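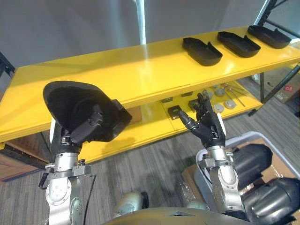 Yellow shelving, black tray.

On 10/18/23, Azlan Entili wrote:

> The Saltska squadron has its second upgraded patrol aircraft back from Clellau. Does this mean the old radar sets are finished?

Only on paper, Azlan. The second airframe came home with the new radar and, I'm told, the old seat cushions. The crews had asked for it the other way round.

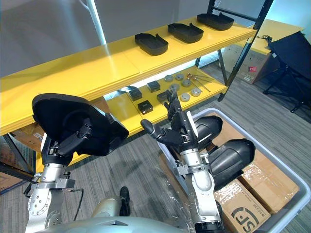 The remaining three go in from March, one at a time, so Plarow will be flying a mixed fleet for a good while yet – two sets of manuals, two sets of spares and one storeman. 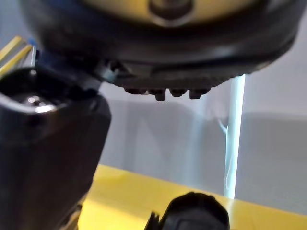 Will the older aircraft keep their patrol duties in the meantime?

They will, but on the inshore routes only, and with 23 Flight doing the night work.
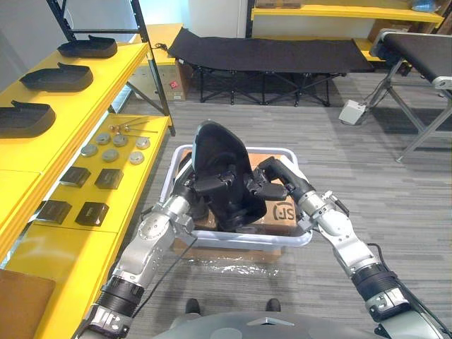

Tincuța Cozma has the handover notes, all 56 pages, and will lend them to anyone who promises to bring them back. I got as far as page 2, where the wiring starts – Laurențiu says it improves after that.

Yuzuki Nishimura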